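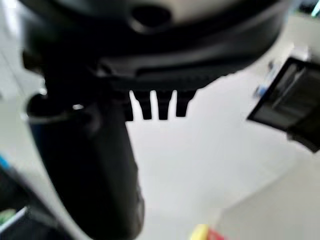 Slide 1 (title slide). Four short black teeth, square at the ends, with narrow gaps between them.

THE BOTTOM SHELF: NOTES FROM A CORNER SHOP
Speaker: Fadi Nseir

Leave title up while people find seats. Say hello. Check they can hear me at the back. If they can't, they won't answer, so look for blank faces and then decide whether those are the usual ones.

Who I am. Sixteen years behind the counter at Tarawneh, on the corner in Markinmont, opposite the bus stop. Not my name over the door. It was there when I took the lease and the sign was in better shape than the roof. I answer to it now. My dentist has me down as Mr Tarawneh.

What I was asked to talk about: "the future of local retail". What I am going to talk about: shelves. I know about shelves.

Slide 2 (floor plan)
Walk them round it. Door, newspapers, fridge, the long wall, counter. Point out the pillar. Every shop has a pillar and it is always in front of the thing people came in for. In our case it's bread. We have a sign on the pillar saying BREAD with an arrow, and people ask the sign's nearest human where the bread is.

Eye level is where the money is, as the man from Nirnovar tells me whenever he delivers. Nirnovar is our wholesaler. He'd like his own tea at eye level. I keep asking whose eyes. My morning trade is pensioners and my afternoon trade comes up to the door handle.

Slide 3 (the long wall, before)
How I inherited it. Everything by type: tins with tins, packets with packets, candles with the cat food for reasons that died with the previous owner. Perfectly sensible, and it sold very little. Someone making supper had to walk the whole wall and back, and by the second pass they'd remembered they had eggs at home.

Slide 4 (the long wall, after)
By meal. Pasta, sauce, the hard cheese in a tub, all within reach of one another. Took us a Saturday night and most of the night after. I would not do it again, though I'd want somebody else to.
Complaints: plenty. One lady still shops from the old layout. She stands where the rice was, looks at the jam, and sighs. I fetch the rice.

Pause for water.

Slide 5 (things that won't stack)
Get through this quickly if running over, it's my favourite part and therefore too long.
Bags of crisps: you are mostly renting shelf space to air. They slide forward, they hide the label, and children test them.
Boxes: lovely. Boxes are why people go into retail.
Tubes and cans: good upright, good company for one another. Lying down they have ambitions. If you must lay them on their sides, put a lip on the shelf, and put the lip on before you fill it. Ask me how long I spent under the freezer with a torch.
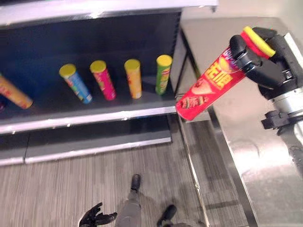
Slide 6. Red chip can, yellow lid, big yellow Chinese characters across the middle.

Stay on this one. A label should work on somebody who can't read it. I don't read Chinese. I can still tell you what the picture on it is promising, and I'd know that lid again from the other side of the road. Compare our own-brand oatcakes, which are in plain English and which people have mistaken for floor cleaner.

Colour does the finding. The name does the arguing once you've picked it up. So when we put up a shelf of imported snacks I didn't write a card for each thing. I faced them all forward, kept the reds away from the other reds, and left people to it. Students came first, then their flatmates. Then my morning pensioners, who had been watching the students.

Mr Nirnovar-van says it's a fad. He said that about hummus.

Slide 7 (the order sheet)
Be frank about money here. A new line gets two months. If it's still gathering dust after that it goes in the basket by the till at half price, and after that it goes home with me. We've eaten some strange suppers. My limit for trial lines is up to 25 at once, and I've only gone over it once, in February, when I was bored.

The till system is Torkeo. It prints a lovely report of what sold. It has no opinion on what people picked up, frowned at and put back, and for that you need to be standing there pretending to do the rotas.

Slide 8 (the bottom shelf)
Title of the talk, so get here with time left. Everyone treats the bottom shelf as a punishment. Ours has firelighters, big bags of flour, and the dog biscuits. Heavy things people come in for on purpose. They'll bend for those. They won't bend for a biscuit they have never met.
Exception: stickers. The afternoon trade finds stickers anywhere.

Should be at 13 minutes by now. If not, skip the freezer story, even if somebody asks for it.

Questions
Likely ones: the supermarket (yes, I've noticed it), card charges (a short answer, then stop talking), whether we do parcels (we do, between eight and six, and please bring something with your name on it).

Oatcakes are on the table by the door. They are not floor cleaner.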